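**Sarpong Funeral Home opens new gathering house for families**

February 16, 2025

DERKETTI: After many months of sawdust, paint samples and a great deal of patience from our neighbors, Sarpong Funeral Home is so pleased to share that the Notora House, our new gathering place for families, is now open next door to the chapel on Diltico Street.

More and more of the families we serve are choosing a celebration of life over a formal service, often weeks or months later, and they have asked us for somewhere comfortable to hold it. The house seats 53 people indoors, with room for up to 200 when the garden doors are open, and you are welcome to bring your own food, music and photographs (and the dog, if he was part of the family too!).

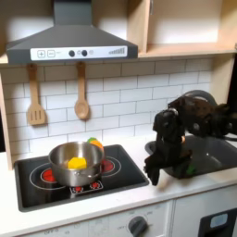

*Sarpong Family News, Issue 19*

The house may be reserved for an afternoon or an evening, whether or not our staff handled the other arrangements. There is no charge for families we have served since 2000. Evening grief support meetings will begin there in June, and coffee will be on.

To reserve a date or come by for a look, please call or stop in at the chapel office.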